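Rustora Cup and Container Set: Data Card

Version 2, last revised 27th May
Maintained by the Vidurside Household Objects Group

Summary

Rustora is a collection of images and written records of everyday cups, tubs and other open containers. It supports the study of pouring, stacking and nesting as these are done at a desk or kitchen counter. The collection holds 828 records, of which 736 are released for general use. The remainder are under review and will be added once their labels have been confirmed.

Contents

Each record consists of one image, a short label for the activity, and an entry for each container in view. Container entries cover rim type, wall finish, color, and whether the container stands alone or sits inside another. The objects were drawn from a pool of 40 household items kept by the Niazi office. Items were used in ordinary work areas, and background objects were left in place.

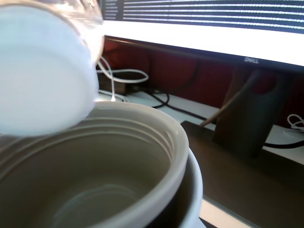

Sample record: white cup with a clear rim, tipped over a larger ridged cup nested in a white outer container.

Labeling rules

Nested containers are entered separately, starting with the innermost. Ridges on an inside wall are recorded as a wall feature and are not counted as a second rim. A cup held over another is labeled "tipped over" - the label "pouring" is reserved for records in which contents can be seen leaving the cup. Where a container is only partly visible, its size field is left blank.

Labels were assigned by Ailbhe Lenihan and Haris Usmani and checked by Amna Warraich. Disagreements about color were settled in April by adopting the Stiltier color list, which groups beige and light gray under one heading.

Known limitations

Plastic and glass are difficult to tell apart in soft or blurred views, and the material field should be used with care. Cups with handles are underrepresented.

Contact

Corrections may be sent to Sadia Virk, records editor. Requests for access to the records under review are handled by Shoaib Khokhar.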